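Vivienda y barrio | Alquiler, Cooperativas

¡Por fin me siento a escribir de esto! Llevo desde junio dándole la lata a todo el mundo con las cooperativas de vivienda en cesión de uso, y Xiomara Strickland me ha dicho que lo cuente en el blog y deje cenar tranquila a la gente.
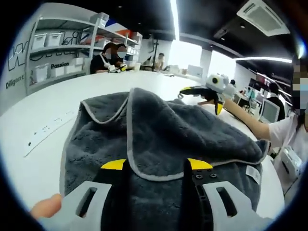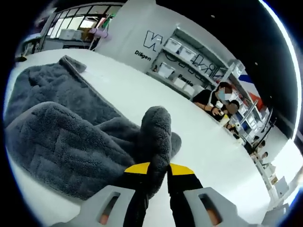

La cesión de uso me parece de lo más interesante que le ha pasado al derecho a la vivienda en mucho tiempo. El edificio es de la cooperativa, tú pones una aportación al entrar, pagas una cuota mensual y puedes quedarte toda la vida (¡sin que te suban el alquiler de golpe!). Si te vas, recuperas la aportación. En casa lo del precio se nota enseguida: el invierno pasado, en el piso de alquiler, lo pasamos bajo telas gruesas y mullidas como esa gris oscuro, con la calefacción apagada, porque entre renta y facturas no llegábamos.

El grupo que sigo se llama Ginora y prepara 10 viviendas en la calle Helthorpe. La cuota prevista para las más pequeñas es de 299 euros, con gastos comunes aparte, y ya tienen comprometidas casi todas las aportaciones. Latrice Sorensen, que lleva allí dos años, me enseñó los planos y salí encantada: lavandería compartida, cocina grande en la planta baja y una terraza para todos.

Quedan cosas por resolver, claro. El suelo es cedido y hay que negociar el plazo, y los bancos siguen mirando estos proyectos con cara rara. Pero en la última asamblea se habló de todo, con números encima de la mesa, y me apunté a la lista de espera. ¡Soy la número 5!

5 comentarios | Compartido 10 veces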